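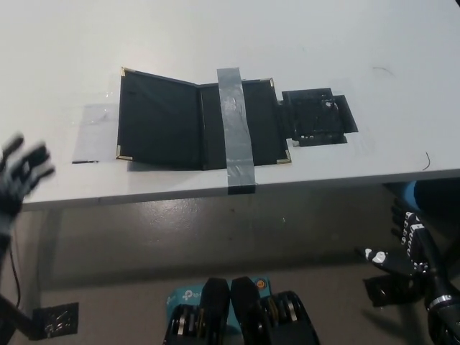
From: Pornthip Mahawong
To: cases-and-folios list
Subject: Re: [folio] Corner protectors on fabric-lined folders, and tape on tabletops

Replying to two threads in one message, as the original question covers both.

> I have a black two-panel folder, fabric inside, gold metal corners on all four
> outer corners. It has been stored closed under other things for a long
> while and one panel will no longer lie flat when I open it. Is this the
> board or the hinge? Also, two of the corners have some play in them. Can
> they be crimped again without taking them off? Last, what do people use
> to hold a folder down on a white table while working on it? I have been
> using duct tape and I don't like what it leaves.

1. Panel not lying flat

Test the board before the hinge. Open the folder on a table you know to be flat and push down on the far edge of the raised panel with two fingers. If the whole panel drops together and comes back up when you let go, the hinge is short or stiff. If the edge drops but the middle of the panel lifts, the board has warped.

A stiff hinge is the easier case. Leave the folder open with an even weight on the hinge strip for 2 days. Use a board under the weight so the load is spread, and put a sheet of plain paper between the board and the fabric. Do not wet the fabric. Matte black linings of this type take a water mark readily and it does not brush out.

A warped board can be reduced but I have not had one come back completely. Clamp it against the curve with a spacer in the middle, 3 mm for a small folder and 5 mm for a large one, and check it each morning. Stop when it is flat. If you go past flat, the covering material on the outer face will wrinkle near the fold and you will have a second problem.

If the panel rises only along the far edge, also look under the folder. A thick turn-in at the outer edge, or a corner protector that sits proud on the outside, is enough to tilt a light panel. Put a straightedge across the outside from corner to corner. I have sent back advice on a "warped" board before and then been told that the corner was sitting on a lump of old glue.

2. Loose corners

Yes, they can be crimped in place, within limits. The pressed metal type has three faces: front, back, and a narrow wrapped edge. Play usually comes from the inner face having lifted. Slide a strip of card under the lifted face. If it goes in more than 2 mm, take the corner off and reset it. If less, pad the jaws of smooth parallel pliers with leather and close the inner face in small steps, starting at the point and working outward.

Notes on this:

- Serrated jaws will go through the leather and mark the plating. Gold finishes are thin and the mark will be gray.
- Do the loose corner and then compare it with a tight one. Corners closed too hard cut the fabric along the edge of the metal.
- A small amount of Nimell contact adhesive under the inner face helps if the board edge has gone soft. Let it become tacky first. If it is applied wet it creeps out onto the lining.
- Yensuk and Drasico both supply replacement corners. The Drasico ones are deeper and fit a thicker board. Measure the board and the covering together, with calipers, before ordering. I ordered on board thickness alone once and had to return the lot.

Somebody in the earlier thread said that corner finish should be matched to the original color under daylight. Agreed. Under warm lamps the two suppliers look the same and by a window they do not.

3. Holding the folder to the table

I would stop using duct tape directly on the lining. The adhesive is soft, it moves into the weave under light pressure, and when the backing is pulled the adhesive stays. On a hard white tabletop it can be cleaned off. On fabric you will be at it for an afternoon with poor results.

If you must use it, run the strip across a sheet of card laid over the panel, so that only the ends touch the table. Fold one end under itself to make a pull tab. Where a strip goes over the front lip of the table, the end picks up dust and lint and turns dark, and it is also the part that sleeves catch on. Keep the end on the top surface if there is room.

Clear packing tape is less messy but has its own trouble. A patch left down on a white surface is hard to see from above and the edges collect dirt. Check for it with a low lamp before you set a lining down.

What I use now is a pair of flat bar weights covered in cotton, one on each panel, set back from the hinge. Nothing sticks to anything. For work at the corners I move the weight inward and hold the panel by hand.

For residue already on the table, use a plastic scraper first and then a cloth with a little isopropyl alcohol. Try it on the underside of the overhang before using it on the top. For residue on black fabric, press a fresh piece of the same tape onto it and lift straight up, and repeat with new pieces. Rubbing drives it in and gives a shine that stays.

4. Lint

Not asked, but it applies. Black lining shows every fiber, and a white table shows every dark one. Wipe the table before opening the folder and again before turning it over. Hairs that get under a corner during crimping stay there.

On the other question, from the Rolex presentation folder thread: I have no information on that hinge type and would not guess. The archive search returned 1,295 messages for "hinge" and I did not read them.

If the original poster can send the board thickness and the width of the hinge strip, I can say more about the first point.

Pornthip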